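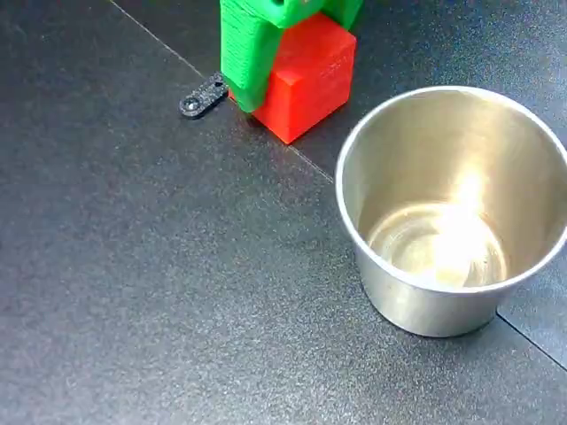
Removing limescale from an old kettle
kakcombe_garden

Our water in Gredton is very hard and the kettle has a thick white layer inside. I boiled vinegar two times already and it did not go away. Is there a stronger method which is still safe for drinking after?

Riltitau
Use citric acid, 6 teaspoons in 1000 ml of water. Boil, leave it overnight, then rinse well and boil clean water once. I do it every September and the colour comes back nicely.

suwannarat
just buy a new one mate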